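회색 커튼

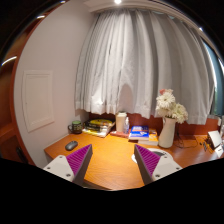
1. 방

아자데 헤이다리가 그 방을 얻은 것은 2월의 끝이었다. 부동산 사무실의 남자는 열쇠를 두 번 돌려야 문이 열린다고 설명했다. 한 번만 돌리면 열린 것 같은 소리가 나지만 사실은 열리지 않는다고 했다. 아자데는 그 말을 수첩에 적었다. 모르는 나라에서 살 때에는 무엇이든지 적어 두는 것이 좋다고 어머니가 가르쳐 주셨기 때문이다.

방에는 나무 책상이 하나 있었고, 긴 회색 커튼이 있었다. 앞에 살던 사람이 두고 간 것이라고 했다. 아자데는 커튼을 떼어서 욕조에 넣고 발로 밟아 빨았다. 물이 차처럼 갈색이 되었다. 다시 걸었을 때 커튼은 조금 짧아져 있었다.

"줄었네."

아자데는 자기 나라 말로 말했다. 그리고 같은 말을 한국어로 다시 해 보았다. 한국어로는 줄었다는 말이 사람이 작아졌을 때도 쓰이는지 궁금했다. 물어볼 사람이 아직 없었다.

2. 편지

우편함에는 전에 살던 사람의 편지가 계속 왔다. 이름은 샤흐람 데흐간이었다. 아자데는 그 이름을 보고 오랫동안 계단에 서 있었다. 이 도시에서, 이 골목에서, 자기보다 먼저 그 방에 살던 사람이 같은 말을 하는 사람이었다는 것이 이상하게 느껴졌다. 반가운 것 같기도 하고, 누가 자기의 의자에 먼저 앉았던 것 같기도 했다.

편지는 대부분 광고였다. 플레코우라는 가구점에서 온 할인권, 전화 요금 안내, 치과의 엽서. 아자데는 그것을 버리지 않고 신발 상자에 모았다. 남의 이름이 쓰여 있는 종이를 버리는 일은 예의가 아니라고 생각했다.

그런데 어느 날 손으로 주소를 쓴 편지가 왔다. 봉투는 얇고, 글씨는 오른쪽으로 많이 기울어져 있었다. 보낸 사람은 적혀 있지 않았다. 우체국 도장에는 2020년 9월 15일이라고 찍혀 있었다.

아자데는 그 편지를 신발 상자에 넣지 않았다. 책상 위에 두었다. 저녁을 먹을 때에는 그릇 옆에 있었고, 숙제를 할 때에는 사전 밑에 있었다.

3. 장수분 씨

아래층에는 장수분이라는 할머니가 살고 있었다. 정확하게는 Shu-fen Chang이라고 쓰는데, 동네 사람들은 모두 한국식으로 불렀다. 할머니는 사십 년 전에 대만에서 와서 만두 가게를 했고, 지금은 가게를 딸에게 주고 화분만 돌보았다.

아자데는 귤 한 봉지를 사 가지고 아래층의 벨을 눌렀다.

"위층에 살던 남자분을 아세요?"

"알지. 키가 크고, 쓰레기를 잘 나눠서 버리던 사람."

"어디로 가셨습니까?"

할머니는 귤을 까면서 생각했다. 껍질이 끊어지지 않고 길게 내려왔다.

"하셰미에 다닌다고 했는데. 시장 뒤에 있는 카펫 가게 말이야. 지금도 다니는지는 모르겠네. 그 사람은 인사를 하고 가지 않았어. 나는 그게 좀 섭섭했어."

아자데는 섭섭하다는 말을 수첩에 적었다. 학교에서 배운 단어였지만, 사람이 그 말을 할 때의 얼굴은 처음 보았다. 할머니의 얼굴은 화난 얼굴도 아니고 슬픈 얼굴도 아니었다. 귤의 하얀 줄을 손톱으로 하나씩 떼어 내고 있는 얼굴이었다.

"그 편지, 뜯어 봤어?"

"아니요."

"나 같으면 뜯었을 거야."

할머니는 그렇게 말하고 귤의 반을 아자데에게 주었다.

4. 시장

카펫 가게까지 가려면 394번 버스를 타야 했다. 아자데는 버스에서 편지를 가방에 넣었다가 꺼냈다가 했다. 가방 속에서 구겨질까 봐 걱정이 되었고, 손에 들고 있으면 땀이 묻을까 봐 걱정이 되었다. 결국 사전의 'ㅍ' 부분에 끼웠다. 편지의 'ㅍ'이었다.

하셰미의 문을 여니까 양털 냄새와 홍차 냄새가 같이 났다. 안에서 젊은 남자가 카펫을 말고 있었다. 남자는 캄란 탈레비라고 자기를 소개했다. 두 사람은 처음에 한국어로 인사하고, 한 문장이 지나서 자기들의 말로 바꾸었다. 아자데는 몇 달 동안 전화로만 쓰던 말을 사람의 앞에서 쓰는 것이 갑자기 부끄러웠다. 목소리가 너무 크게 나왔다.

"샤흐람 씨는 그만두셨어요. 여름이 되기 전에요."

"연락처가 있습니까?"

"전화번호가 바뀐 것 같아요. 걸어도 다른 사람이 받아요. 그래도 차 한 잔 드시고 가세요."

아자데는 차를 마셨다. 설탕을 이 사이에 물고 마시는 것을 보고 캄란이 웃었다. 그 웃음은 나쁜 웃음이 아니었다. 캄란도 똑같이 마시고 있었다.

"그분은 어떤 분이셨어요?"

"말이 별로 없었어요. 손님이 카펫의 값을 깎으면 깎아 주고, 안 깎으면 자기가 먼저 깎아 줬어요. 사장님이 싫어했지요." 캄란은 찻잔을 내려놓았다. "한번은 저한테 이런 말을 했어요. 집에 있는 커튼이 너무 길어서 바닥에 끌리는데, 자를 수가 없다고요. 자르면 여기에 오래 살게 될 것 같다고."

아자데는 대답하지 않았다. 발바닥에 차가운 물의 느낌이 다시 왔다.

5. 전화

밤에 어머니와 전화를 했다. 어머니는 밥은 먹었는지, 문은 잠갔는지, 방은 따뜻한지를 차례로 물으셨다. 아자데는 먹었고, 두 번 돌려서 잠갔고, 따뜻하다고 대답했다. 편지의 이야기는 하지 않으려고 했는데 어느새 하고 있었다.

"주인이 없는 편지는 보낸 사람에게 돌려주어야지."

"보낸 사람의 주소가 없어요."

"그러면 네가 가지고 있어라. 누군가는 가지고 있어야 하니까."

전화의 저쪽에서 아버지가 기침하는 소리가 들렸다. 어머니는 감기라고 하셨다. 지난번에도 감기라고 하셨다. 아자데는 그 기침이 몇 번인지 듣고 있다가, 어머니가 하시는 말씀을 한 문장 놓쳤다.

"엄마, 뭐라고 하셨어요?"

"아무것도 아니다. 이제 자거라."

6. 사오다

어학원에는 사오다 메논이라는 친구가 있었다. 사오다는 에단스라는 작은 출판사에서 아르바이트를 하면서 모르는 사람의 원고를 매일 읽었고, 그래서 남의 글을 읽는 일을 조금도 어려워하지 않았다.

"빛에 비춰 보자. 뜯는 것과는 달라."

두 사람은 복도의 창문에 봉투를 대었다. 안에는 접은 종이가 한 장 있었다. 글자가 서로 겹쳐서 읽을 수 없었지만, 맨 끝의 한 줄은 짧아서 보였다.

"뭐라고 쓰여 있어?" 사오다가 물었다.

아자데는 조금 뒤에 한국어로 옮겼다.

"감기는 다 나았다."

"그것뿐이야?"

"보이는 건 그것뿐이야."

사오다는 실망한 얼굴로 자판기에 갔다. 아자데는 창문 앞에 남아서 그 줄을 다시 읽었다. 오른쪽으로 기울어진 글씨였다. 나이가 많은 사람이 천천히 쓴 것 같았다. 누가 나은 것인지는 알 수 없었다. 쓴 사람인지, 쓴 사람의 옆에 있는 사람인지.

7. 길이

그날 집에 돌아와서 아자데는 책상 앞에 앉았다. 새 종이를 꺼내서 아버지께, 라고 썼다. 편지를 쓰는 것은 오랜만이어서 손이 금방 아팠다. 열쇠를 두 번 돌리는 문과, 귤과, 설탕을 물고 차를 마시는 카펫 가게의 이야기를 썼다. 커튼을 빨았더니 줄었다는 것도 썼다. 감기에 대해서는 세 번 쓰고 세 번 지웠다.

다 쓴 다음에 봉투의 뒤에 자기의 주소를 크게 적었다. 우편번호까지 적고, 맞는지 수첩을 보고 확인했다.

샤흐람 데흐간의 편지는 신발 상자의 제일 위에 놓았다. 뚜껑은 덮지 않았다.

아래층에서 할머니가 화분에 물을 주는 소리가 났다. 아자데는 우표가 집에 없다는 것을 생각해 내고, 외투를 입고 밖으로 나갔다. 문방구는 아직 열려 있을 시간이었다.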